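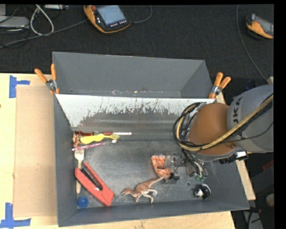

Duas caixas de metal cinzento, duas molas de cabo cor de laranja e um dinossauro.

Elogio da mola de aperto

Há pessoas que, perante dois recipientes que insistem em afastar-se um do outro, vão comprar um recipiente maior. Eu pertenço à outra facção, a das molas. Duas, de preferência, uma em cada canto onde as caixas se encontram, a morder o metal com a convicção de um cão pequeno. Custaram-me menos do que um café e um pastel e já sobreviveram a três casas e a um casamento.

Escrevo isto porque a indústria da arrumação anda a tentar convencer-me de que tenho um problema. O catálogo da Dotero, que me aparece na caixa do correio apesar do autocolante, trouxe em Janeiro de 2025 um «sistema modular de organização infantil» com 44 peças. Quarenta e quatro. Há gavetas que encaixam em gavetas, separadores para os separadores e um saquinho de etiquetas em tons de areia, onde se deve escrever, suponho, «areia». O conjunto completo fica por 1570 euros, sem a montagem. Por esse dinheiro eu exijo que as crianças já venham arrumadas lá dentro.

A minha amiga Erzsébet Szabó comprou-o. Convidou-nos para o ver, como se convidava antigamente para ver os diapositivos das férias. Tudo estava no seu lugar, e os dinossauros tinham uma gaveta própria, forrada, com a divisória dos herbívoros separada da dos carnívoros, o que me pareceu sensato do ponto de vista da segurança e um bocado triste do ponto de vista dos dinossauros. O filho dela, de seis anos, estava sentado no chão a brincar com a tampa de uma panela.

Uma caixa de metal cinzento não pede nada disto. Não tem cor da estação. Tem um fundo e umas paredes, aceita um dinossauro de dorso castanho-avermelhado ao lado de uma coisa às manchas brancas e laranja e não pergunta a nenhum dos dois a que categoria pertence. Eu também não pergunto. Metade do que existe numa casa com crianças é dessa família: objectos curvos, coloridos, de proveniência incerta, que ninguém reconhece e que é absolutamente proibido deitar fora. Experimentem. O choro começa antes de a tampa do lixo fechar.

E depois há os riscos, que são o meu assunto preferido. A minha mãe tinha horror aos riscos. Passava-lhes um pano, depois um produto, depois outro produto para tirar as marcas do primeiro, e acabava por virar o móvel contra a parede. Eu olho para uma superfície que já foi branca e agora só é branca na parte de cima, com o rebordo todo arranhado e o metal escuro a aparecer por baixo, e fico descansado. Uma coisa nesse estado já não me pode desiludir. Pode-se atirar lá para dentro um estegossauro de uma distância considerável. A caixa nova, pelo contrário, obriga-nos a viver em bicos de pés até ao primeiro arranhão, e o primeiro arranhão é sempre feito por uma visita.

O meu cunhado, Gyula Juhász, engenheiro e homem de convicções, acha que isto é preguiça com vocabulário. Diz que a mola é uma solução provisória. Respondo-lhe que as soluções provisórias são as únicas coisas lá de casa que ainda funcionam: o calço da porta da despensa, o cordel do estore, o livro de Direito Fiscal debaixo da máquina de lavar. As definitivas avariaram todas. A estante definitiva, uma Lollirska que aguentava mais de 800 livros segundo o folheto, vergou com as enciclopédias e uma planta.

Reconheço-lhe alguma razão num ponto. As molas têm as suas fraquezas. Desaparecem quando há um churrasco e alguém precisa de prender a toalha. Ocupam espaço para cima e para os lados, com aqueles cabos cor de laranja espetados no ar como se tivessem uma pergunta a fazer. E não são bonitas – ou são bonitas só para quem já passou uma tarde a tentar segurar duas coisas com duas mãos, precisando de uma terceira para o martelo.

Também não defendo a barafunda, que tem má fama merecida. Pisar um tricerátopo descalço, às escuras, a caminho da casa de banho, é uma experiência que recomendo apenas aos autores de catálogos. As coisas devem estar dentro de outras coisas. O que me custa a engolir é a ideia de que a segunda coisa tem de ser mais cara, mais lisa e mais inteligente do que a primeira, e de que um bicho de brincar atirado para o fundo de uma caixa, com a cauda comprida no ar, é um sintoma que convém tratar. Um tampo de madeira clara, duas caixas encostadas, uma mola de cada lado. Em minha casa chama-se a isso uma tarde produtiva.

A Erzsébet telefonou-me há pouco tempo. Uma das gavetas deixou de encaixar, a dos carnívoros, e a peça de substituição só chega em Junho. Queria saber onde é que eu tinha comprado as molas. Disse-lhe que na drogaria da esquina, ao lado das ratoeiras, e que trouxesse logo quatro, por causa dos churrascos.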